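Pecan growers wait out a short crop

Ashraful Munshi has 200 acres of pecan trees outside Brelgate, and in December he is usually still shaking them. By then this past season the equipment was already parked.

"We got 79 percent of what we planned on," he said. "A late freeze took part of it, and then it stayed dry through August, so the nuts that did fill were small."

Small nuts sell for less. Munshi said his buyer paid well for the large halves and marked down the rest, most of which ended up as pieces for bakeries.

Tamer Hourani buys for Marwat, a shelling plant that takes in pecans from roughly 160 farms. He said shoppers may not see much change at the store for a while.

"There's still nut meat in cold storage from the year before," he said. "It keeps well if you hold it cold. What we pay the grower moves first. The bag on the shelf moves a lot later."

Pecan trees tend to bear heavily one year and lightly the next, and Hourani expects the coming crop to be larger if spring stays mild. He is signing contracts now, earlier than usual, mainly for halves.
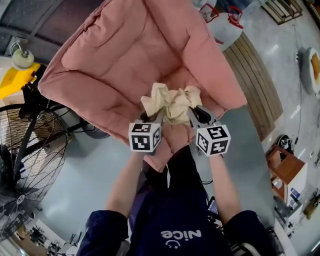

Munshi has not signed yet. He wants to see how the trees bloom before he commits to a price, and he has put off replacing a harvester for 3 seasons already.

"I can run it one more year," he said. "My mechanic doesn't agree, but he isn't the one paying for it."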